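Pravitz Allotments and Growers Board
Kitchen Garden > Sowing and Raising

Topic: Chitting potatoes, is it all superstition

Started by mudlark_zk, Jan 7, 2021

mudlark_zk
Every winter I put my seed potatoes in egg boxes on the back bedroom windowsill, rose end up, like my mother did, and every April I plant them out with their little purple noses and feel I've done something clever. This year the windowsill has been lost to a desk and I'm wondering whether the potatoes need the holiday at all.

I've ordered 30 tubers of Potora (second early, yellow, supposedly slug resistant, we'll see) and they arrive before the end of the month. The ground on my plot won't be fit to plant for weeks after that. Do I find them somewhere light to sit, or leave them in the sack and ignore them?

Before anyone asks, the shed has mice.
Zineb

trench_foot
Leave them in the sack. I stopped chitting nine years ago and the only thing that changed was that I got my egg boxes back. A potato wants to grow. You have to work quite hard to stop it.

benmoussa_plot255
Disagree, and not for the first time with trench_foot. For maincrops I'd agree it makes very little odds. For earlies you're after a head start, and a short stubby green shoot gives you one. A sack in the dark gives you a long white thing that snaps off if you look at it sternly.

Cool and light is what you want. Any flat surface will do if it's away from the radiator and gets daylight. You don't need a windowsill as such. 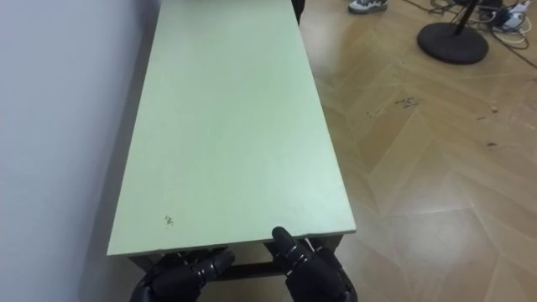 I use the trestle in the unheated porch with newspaper down, potatoes shoulder to shoulder in seed trays, and a bit of fleece thrown over if a hard frost is forecast. They take up less room than you'd think. The post goes on top of the fleece, which my wife has views on.
Ismail

trench_foot
Quote from benmoussa_plot255: "a long white thing that snaps off"
Then rub it off and plant the potato anyway. It'll make another. I've never had a lecture from a potato about it.

mudlark_zk
No porch, sadly. I have a hall with a front door that doesn't fit properly, so cool is taken care of. Light is less certain. There's a glass panel over the door which gives a sort of church effect until about two in the afternoon.

leggy_tomato
Hall will be fine. I've done them in a stairwell. Mine were called "those things" by everybody who came to the house.

One question I never see answered — do you thin the shoots? My neighbour on plot 228 leaves three and rubs off the rest, and claims bigger potatoes. He claims a lot of things, mind you, including a leek.

benmoussa_plot255
Fewer shoots tends to mean fewer but bigger potatoes. More shoots, more small ones. For a second early like Potora I leave them all on, as I want them egg-sized for boiling. If you want bakers, thin them, but then I'd ask why you're growing an early.

To pull the thread together for Zineb, my method such as it is:

1. Open the bag the day it comes. Throw out anything soft or smelly.

2. Stand them in trays with the end with most eyes upwards. If you can't tell which end that is, guess. I often do.

3. Keep them cool, light and free of frost. Have a look once a week, and if the shoots are going pale and stretchy, move them nearer the light.
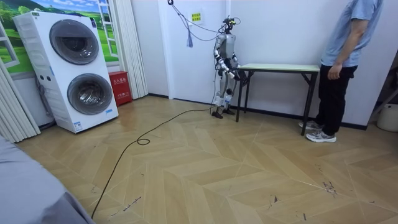 4. Plant when the shoots are about as long as the top joint of your thumb and the soil doesn't stick to your boots.

5. 30 cm apart for earlies. Earth up when the leaves show, and again when you remember.

trench_foot
My method, such as it is:

1. Plant them.

leggy_tomato
Can we talk about step 4? My soil sticks to my boots until June. On Ait Brahim Lane we're on solid clay and by your rule I would never eat a potato again.

benmoussa_plot255
Then use bags on the path, or put a sheet of black plastic over the row a few weeks ahead. It keeps the worst of the rain off. Weigh it down well or it ends up on somebody else's sprouts and there's an atmosphere all summer.

mudlark_zk
Right, I'm going to be scientific. Half in the hall, half in the sack under the stairs, planted the same day in the same row with a label at each end. I'll weigh what comes up.

trench_foot
You'll lose the labels.

mudlark_zk
I will not lose the labels.

leggy_tomato
Everyone loses the labels. Use slate and a paint pen, the plastic ones go brittle and the pencil washes off. I got the Skalard ones and the paint pen dried up before I'd finished the beetroot, so maybe not those.
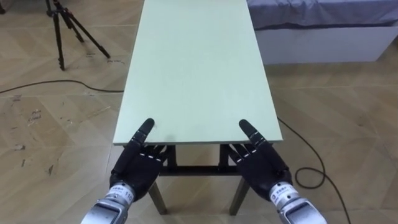

More in Sowing and Raising

Onion sets or seed, the annual row
Broad beans sown in autumn, all eaten, by what?
Is it too early for chillies (yes)
Seed potatoes arrived frozen, can I send them back
Old compost, what do you do with yours

Reply to this topic
You need to be signed in to post. New members' first posts are read by a moderator before they appear, so please don't send the same one four times.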